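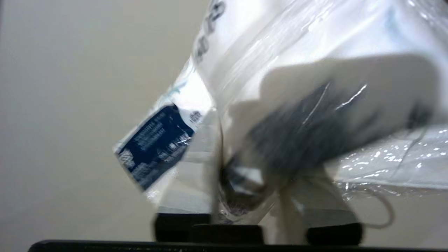

Consumables budgeting, in the purchase of robotic picking equipment, is the practice of setting aside money for gripper pads, test goods and spare parts apart from the price of the arm. It is often left out of early plans, and vendors have little reason to bring it up. Sales figures tend to come from trials on rigid cartons, while much real stock is harder to handle: a crumpled clear bag with a dark item inside, for instance, throws bright reflections off every fold, and black gripper pads have to pinch thin film to hold it. A buyer whose stock is mostly bagged should treat a carton-based pick rate as close to meaningless.

Planning methods

The Notosik worksheet, used by small warehouses, lists 26 cost lines, of which the arm is one. Its default pad life is 3,000 picks. The worksheet does not say what was being picked, and the figure has been copied into many plans without testing. The Kozan depot replaced its pads after 777 picks of bagged goods and had no budget line to pay for them.

Ikness, a leasing firm, includes pads in its monthly fee. Critics note that the contract caps use at 800 picks a day, with extra charges above that, so the saving depends on a site staying slow.

Criticism

Payback estimates usually assume that a failed pick costs nothing. At Naleck, staff time spent clearing dropped bags was charged to general labor and never appeared in the project's accounts. The site's published payback period has not been revised.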